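Comia Hilfe > Tickets > Export und Druck
Betreff: Gitternetz wandert beim Kachelexport nach Osten
Status: gelöst
Bereich: Kartenexport, Modul Kiss
Projekt: Wanderkarte Istholm

Eröffnungsbeitrag

Hallo zusammen,

vorweg: Ich arbeite seit dem Herbst mit Comia und bin wirklich begeistert, wie weit man damit als Hobbykartograf kommt! Die Höhenlinien von Istholm sehen inzwischen besser aus als auf der alten gedruckten Karte, und die Schummerung am Nordhang ist ein Traum. Jetzt hänge ich aber an einer Sache fest, und die tritt erst beim Export auf.

Ich lasse die Karte über Kiss in Kacheln rechnen, fast 2620 Stück, und setze sie danach wieder zum großen Blatt zusammen. In der Vorschau sitzt das Gitternetz genau da, wo es hingehört. Im fertigen Blatt stimmt es am linken Rand noch, dann wandert es nach Osten, und ab Spalte 17 sieht man es mit bloßem Auge: Die Gitterlinie läuft neben dem Leuchtturm vorbei statt mitten hindurch. Wege, Bäche und Höhenlinien liegen richtig, die Beschriftung auch. Nur das Gitter wandert.

Maschenweite des Gitters: 500 Meter
Überlappung der Kacheln: 2 Pixel
Ausgabe: PNG, danach zusammengesetzt zu einem PDF
Rechner: der kleine Server Sultlow bei uns im Vereinsraum, Linux, genug Speicher

Was ich schon versucht habe:
Cache geleert, keine Änderung.
Projekt neu angelegt und die Ebenen einzeln übernommen, keine Änderung.
Export auf meinem Laptop laufen lassen. Dauert ewig, und das Gitter wandert genauso.
Drucker ausgeschlossen, der Fehler steckt schon im PDF.

Hat jemand eine Idee? Ich hänge das Protokoll an und probiere heute Abend weiter.

Antwort vom Support

Danke für die ausführliche Meldung. Drei Rückfragen: Liegt das Gitter als eigene Ebene im Projekt oder kommt es aus der Blattvorlage? Ist unter Ausgabe die Option »Gitter je Kachel zeichnen« angehakt? Und welches Bezugssystem ist in der Vorlage eingetragen? Im Protokoll steht nur das des Projekts.

Im Protokoll fällt außerdem auf, dass Kiss beim Start eine Warnung ausgibt (»tile origin rounded«). Die ist meistens harmlos, kann hier aber wichtig sein.

Nachtrag vom Abend, 19 Uhr

Ihr seid ja schnell! Das Gitter kommt aus der Vorlage, der Haken bei »je Kachel zeichnen« ist gesetzt (war wohl so voreingestellt, ich habe da nie etwas angefasst), und das Bezugssystem ist in beiden dasselbe. Ich hatte gehofft, dass es daran liegt, das wäre schön einfach gewesen.

Die Warnung hatte ich glatt überlesen. Sie kommt einmal pro Spalte, und das passt verdächtig gut zum Fehlerbild: In jeder Spalte geht ein kleines Stück verloren, und am rechten Blattrand hat sich das dann ordentlich aufsummiert. In Nord-Süd-Richtung bleibt alles, wo es soll.

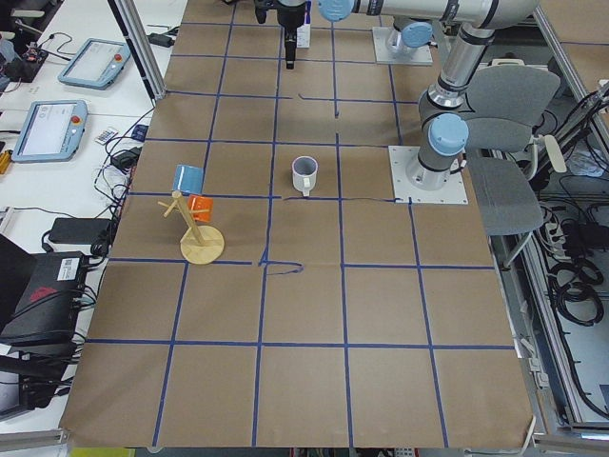
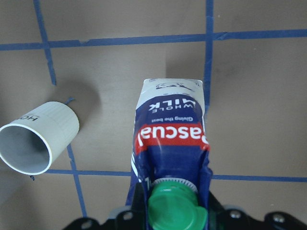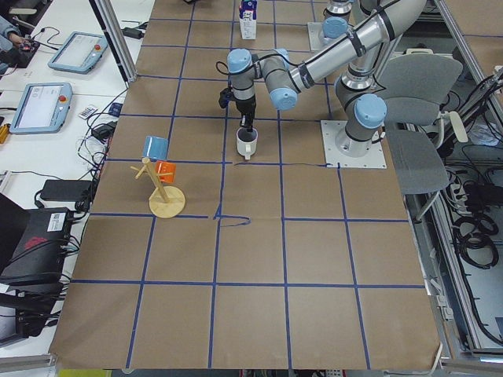
Raster aus blauem Klebeband auf bräunlichem Grund.

Ich habe darum einen Testlauf mit einem kleinen Ausschnitt gemacht, nur die Bucht und das Moor dahinter. Einmal mit dem Kachelursprung, wie ihn Kiss selbst wählt, und einmal mit einem Ursprung, den ich von Hand auf einen glatten Wert gesetzt habe. Beim zweiten Lauf fehlt die Warnung, und das Gitter liegt in allen Kacheln richtig. Beim ersten ist der Versatz wieder da, nur kleiner, weil der Ausschnitt so schmal ist.

Damit wäre die Ursache doch eingekreist, oder? Der Ursprung wird gerundet, und die nächste Kachel rechnet mit dem gerundeten Wert weiter.

Antwort vom Support

Sehr schöner Test, danke! Das deckt sich mit dem, was wir inzwischen nachstellen konnten. Wenn das Gitter je Kachel gezeichnet wird, nimmt Kiss die linke Kante der vorigen Kachel als Bezug, und zwar nach der Rundung. Die übrigen Ebenen werden direkt aus den Koordinaten gerechnet, darum bleiben Wege und Höhenlinien an ihrem Platz. In der Vorschau gibt es nur eine einzige Kachel, dort kann der Fehler gar nicht auftreten.

Bitte so vorgehen:
Unter Ausgabe den Haken bei »Gitter je Kachel zeichnen« entfernen.
Stattdessen »Gitter nach dem Zusammensetzen« wählen.
Im Projektordner den Unterordner mit den alten Kacheln löschen, sonst werden sie wiederverwendet.
Export neu starten und im Protokoll nachsehen, ob die Warnung weg ist.

Wer das Gitter unbedingt in den einzelnen Kacheln braucht, etwa für eine Webkarte, setzt den Ursprung von Hand auf ein Vielfaches der Maschenweite. Das ist umständlich, hilft aber zuverlässig. Eine Korrektur in Kiss ist vorgesehen, einen Termin können wir noch nicht nennen.

Nachtrag, 7 Uhr morgens

Lief über Nacht auf Sultlow durch, und das Gitter sitzt! Ich habe mit dem Kaffee in der Hand Spalte für Spalte verglichen: Leuchtturm, Fähranleger, die alte Torfhütte, alles auf den Punkt. Am rechten Blattrand trifft die letzte Linie genau den Rahmen. Keine Warnung mehr im Protokoll.

Eine Kleinigkeit ist mir dabei noch aufgefallen. Die Gitterzahlen am oberen Rand liegen jetzt über der Kartenfläche und verdecken ein paar Ortsnamen, vor allem an der Nordküste. Im alten Modus wurden sie vorher freigestellt. Gibt es dafür auch einen Schalter, oder muss ich die Ortsnamen schieben?

Antwort vom Support

Dafür gibt es einen Schalter: in der Blattvorlage unter Rand den Punkt »Zahlen außerhalb« aktivieren und den Randabstand etwas erhöhen. Die Kacheln müssen dafür nicht neu gerechnet werden, es genügt, das Blatt noch einmal zusammenzusetzen.

Letzter Nachtrag

Hat auf Anhieb geklappt, und das Blatt sieht so viel aufgeräumter aus als vorher. Danke euch, das hat richtig Spaß gemacht! Das kleine Testprojekt mit der Bucht lade ich noch hoch, falls ihr es für die Korrektur gebrauchen könnt. Es enthält nur eigene Vermessungen und darf gern weitergegeben werden. Im Januar geht die Karte in den Druck, bis dahin fehlen mir noch die Wegmarkierungen auf der Südseite und eine vernünftige Legende.

Ticket kann von mir aus zu.

Vermerk: Ticket geschlossen. Ursache: Rundung des Kachelursprungs in Kiss. Umgehung: Gitter nach dem Zusammensetzen zeichnen.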